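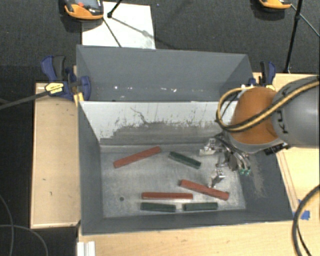 How to Sort a Garage Without Buying a Storage System First

Every storage guide I have read starts in the store. You pick a rack, a set of matching tubs and a label maker, and then you go home and find things to put in them. I did it that way once, with a wall kit from Lanholm, and two years later the tubs were full of stuff I still couldn't find. So this page runs the other way around. You sort first, live with it for a while, and spend money at the end, if at all.

What you need

A clear patch of floor or a workbench, a marker, masking tape, and whatever boxes you already have. Shoe boxes are fine. You do not need an app. I tried Tatent, which promises to catalog everything you own from photos, and spent most of a Saturday correcting it. I ended up with 263 entries, and plenty of them were screws.

Step 1. Pick one shelf

One shelf, or one corner. The advice to pull everything out onto the driveway makes for good videos, but it assumes good weather and a free weekend. If you get tired halfway through, you now have a driveway full of junk.

Step 2. Group by job

Most guides tell you to group by type: all the tape together, all the brushes together. I'm not convinced. When I fix a leaky faucet I want the plumber's tape next to the wrench, and I don't care where the duct tape is. Try groups like "bike," "painting," "plumbing," and "yard." Things that belong to several jobs, such as a tape measure or a flashlight, get a box of their own near the door.

Step 3. Label with tape and leave it alone

Write the job on masking tape and stick it to the front of the box. Don't print anything yet. Your first set of groups will be wrong somewhere — mine had a box called "electrical" that was mostly old phone chargers — and tape is easy to peel off.

Step 4. Wait 4 weeks

Use the garage as you normally would. Each time you look in the wrong box first, move the thing to the box where you looked. I'd trust that over any floor plan. I started mine in January, when I hardly touch the yard tools, so that group needed another go in spring.

Step 5. Decide what goes

You will hear that anything unused for a year should be tossed. I don't buy it. A pipe cutter can sit for 2 years and still be worth keeping. Ask what it would cost to replace and how much room it takes up. Half-empty paint cans usually lose on both counts, but check your local rules before you throw them out.

Step 6. Buy containers, maybe

Measure the boxes that worked and buy to those sizes. Open bins with low sides get used more than lidded tubs, at least in my house. The Orkon catalog lists 1,536 storage items, and I have yet to need more than plain bins in two sizes. Padilla makes a decent steel shelf, though the supplied bolts are soft, so tighten them by hand.

Updated Friday, March 8, 2024, to add the note on paint cans.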